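Search this site Enter keywords Go

Standmont Computer Reuse Program Opens Its Doors to the Whole County

STANDMONT, Sunday, April 11, 2021. Wilow, the neighborhood group that gets secondhand desktop computers to households without one, is going countywide! Starting this month, any family, student or retiree in the county can apply for a free computer, and anyone with an old one in the closet can pass it along.

Last year 2595 people asked for a computer and 2578 went home with one. The other 17 are first in line this spring.

"We used to turn people away over a zip code, and I hated every one of those phone calls," said Sorcha Ó Súilleabháin, director of Wilow. "Now we get to say yes."
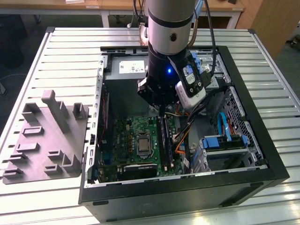

More places to drop off

Six drop-off sites open this week, including the old Ó Ceallaigh hardware store on the square (park in back, the front lot is being repaved). Desktops, laptops, keyboards and flat monitors are all welcome. Please keep printers and tube TVs at home for the county recycling day in July.

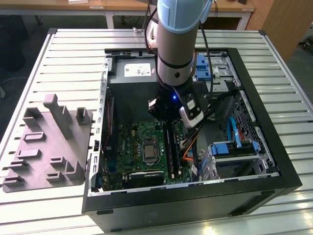
A desktop tower on its side with the side panel off.

Local software company Zisodix is covering the rent on the program's new space for the first year. Free evening classes start there too, with help on email, job applications and video calls with the grandkids.

Pádraig Egan, who teaches the beginner class, has a student who is 82. "She emailed me before I'd even finished explaining how," he said. "Come with any question you like. We have plenty of chairs and a lot of coffee."

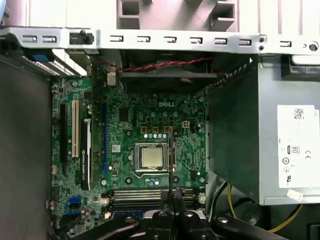

Wilow News Releases, No. 6

Applications are one page long and can be picked up at any drop-off site or at the Standmont public library. No proof of income is needed. Classes are open to everyone, with or without a computer from the program, and children are welcome if they come with an adult.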